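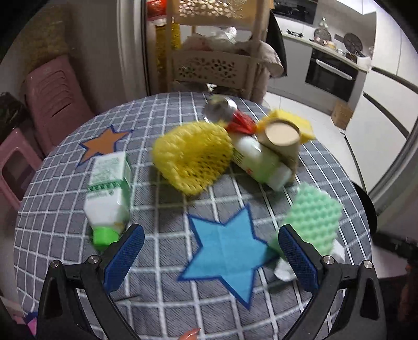 Iara Insaurralde told us that the worst part of a shift used to be the last hour, when the tables were still covered and her wrists had gone. Most of the staff we spoke to at Claleck began in the same place, with tiredness, and came to the machines later.

### 4.2 Clearing and sorting work

Claleck clears and sorts household waste for serviced flats. Before the change, each worker cleared tables by hand and sorted at a bench. Under the new arrangement, called Milavo within the firm, part of the clearing is passed to automatic arms, and staff spend up to 60 minutes of each shift showing the task with hand-held grippers (Figure 3). We logged 254 shifts between April and the end of the study. 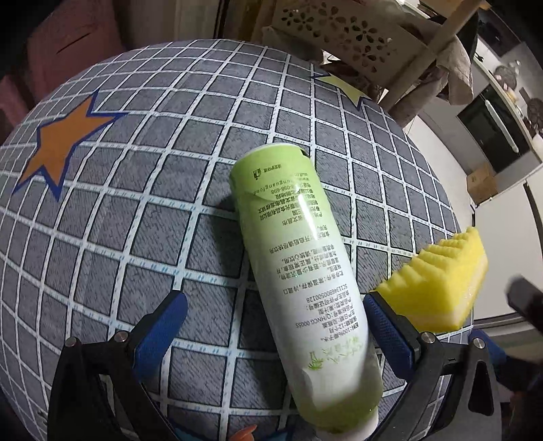

Bottles and cartons were the items staff mentioned most. A worker clearing by hand picks up a bottle without thinking about where to hold it. With the gripper, the same worker has to choose a spot and an angle, and several said they had never before had to put that choice into words. Rigoberto Villanueva described it as slow work that left him more tired in the head than in the arms — a trade he was willing to make, though he wanted it shown in his pay grade.

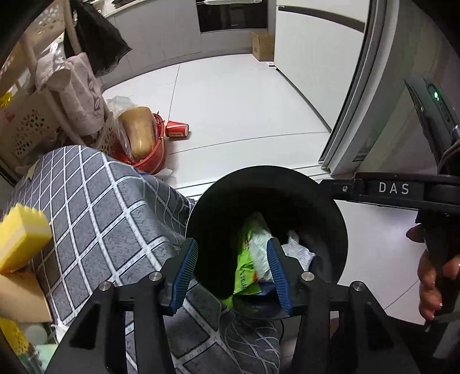 Pay was the point on which staff and managers differed most. Managers counted the gripper hours as ordinary clearing. Staff saw them as teaching, and pointed out that a new starter at Claleck is trained by a senior worker on a higher rate. The matter was still open when our visits ended.

**Figure 3.** Clearing work with hand-held grippers: items spread on a table (first), a bottle between the fingers (second), and packaging in a bin (third).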